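Week 7 handout: looking after the stacking cell
Robot Maintenance Basics, October 29, 2018
Seija Miettinen

Hi all! Last week we ran out of time before I got to the daily checks, so I'm writing them up and we can go straight to the bench on Thursday (bring the Gastis logbook, please, the paper one).

Start with the base bolts. I do mine with the torque wrench every 200 hours and a quick feel by hand in between. If one has moved, check them all, and write it down even if you feel silly about it.

Next, the fingers. Wipe the inner faces with a dry cloth, then open and close the gripper slowly 32 times and listen. A gritty sound usually means dust in the slide. Chaudhry's old manual says grease every 1000 hours, but I go earlier in July when the shop gets dusty!

Then the tape. I re-teach the place position whenever the black tape square has been replaced, even if the new one looks dead on. Mine never is. Teach with a single cube first, go down at slow speed, save, and only then try a stack.

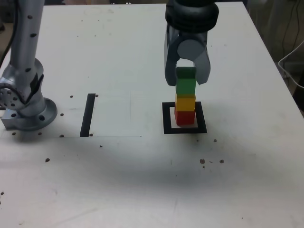
What should I do first if the stack starts to lean after a few cycles?
Check the bottom cube's place position before touching anything else, then look at finger wear. A small error down there gets carried all the way up.

Reading for next time is the Grudow chapter on joint backlash, up to the worked problem. Skip the bit on belts, we'll get to it later.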